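Part-time shop assistant, Nikzad Stores, Velimcombe

We are looking for a friendly, steady person to join us behind the counter at our village shop, for 4 mornings a week to begin with and possibly a little more once the summer visitors find us again. The shop has been part of Velimcombe for longer than most of us can remember, and although it is small, there is always something going on in it.

You would be serving customers, putting out the bread and papers, filling shelves and the drinks fridge, and making up the weekly orders for people who can't easily get down the hill. Some of them like a chat when they ring — we rather hope you will too!
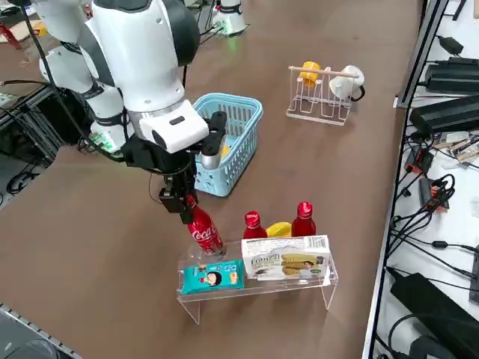 Experience of shop work is welcome, but please don't be put off if you have none. Liesl will be beside you for your first fortnight, and the till is much kinder than it looks. You do need to be happy with early starts, able to lift a crate of milk, and comfortable with dogs, as a good many come in with their owners.

We pay the same rate whatever your age, with paid holiday and a staff discount on everything except stamps. The 212 bus from Proltau stops outside, and there is room for bicycles in the yard.

To apply, drop a letter in at the shop, addressed to Liesl Hauser, by 24th January. A page about yourself is plenty.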